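Minutes of the meeting, Sunday

Place: back room of the Caltstead hall, 4 in the afternoon
Chair: Mortimer Gallagher
Minutes: the secretary
Apologies were received from two members.

1. Minutes of the last meeting
They were read and accepted with one correction. The price for the hire of the hall in March is 80 pounds for the day, and the former minutes had left out the words "for the day".

2. Cloths for the supper
The chair reminded the members that the supper has 9 tables this year. The linen is partly our own and partly hired from Herath. The hired pieces must go back folded, otherwise we pay for the folding. The members then looked at the white cloth and the charcoal one together, in front of the panel with the lemons. 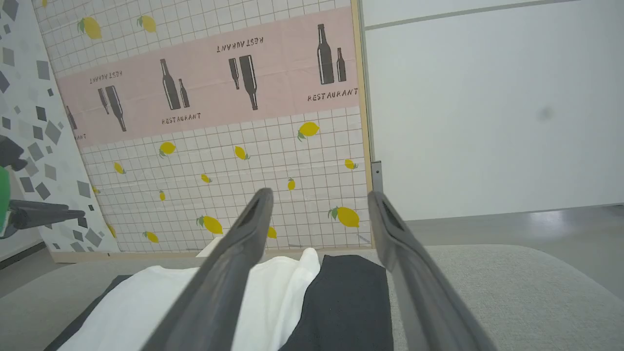 Caltstead Supper Club, Table and Linen Group

The discussion on the colours was rather long. One opinion was that white is more suitable with the lemons and the pink band. Another opinion was that the charcoal hides the stains of wine better, and that the bottles on the band are also dark gray, so the two would go well. The chair proposed to use white for the large cloths and charcoal for the small ones on top. This was agreed with one vote against.

It was remarked that the white cloth does not lie flat. The group will iron the white pieces on the morning of the supper and carry them over the arm, not in the bags.

Decided: the pale gray covering will be used on the serving table only.

3. The panel
A member asked if guests will find it strange that the word RESTAURANT is upside down in some places. The chair answered that the pattern is printed in both directions and that he likes it. It was left as it is. The panel will stand behind the serving table, and the plants will go to the entrance.

4. Costs
The offer from Tollano for napkins and candles is 246 pounds. Several members found this high. Mr Gallagher will ask for the price without candles, as we still have the candles from the autumn. No decision was taken.

5. Other matters
The key of the linen cupboard is missing again. Whoever has it is kindly asked to bring it back before the supper.
The Zoltar quiz team wishes to have the back room on the same evening. The secretary will write to them that it is not possible, but they can have it from the week after.

The next meeting will be at the same place and the same hour. The meeting was closed at half past five.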